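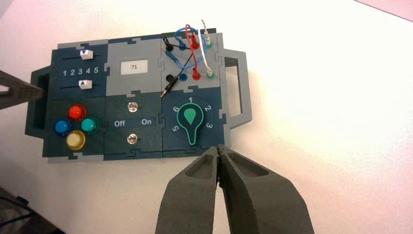

How many demos per task on a modular task board?

Posted by plorwood_bench

We are recording teleop demos on a board with sliders, push buttons, toggles, a rotary dial and cable plugs. So far we have 300 for the dial and 22 for the cables. The policy turns the dial fine but misses the plugs. Do I keep recording dial demos too, or only cables?

ketside_arm

Only cables for now. 22 is too few for plugging. We needed 88 before ours got a plug in at all, and it was still bad. Change the start pose every episode and move the board a little between batches. Keep the failed grasps that you recover from, but label them. Check your wrist view too. If the fingers hide the port at the last moment, add a second camera from the side.

matar22

just record more. we have 3,833 episodes total

evud_lab

Agree on cables first. When you train, balance the sampling by task or the dial will drown out the rest. Also reset the dial to a different number each time. Ours always started at 1 and the policy learned one wrist turn.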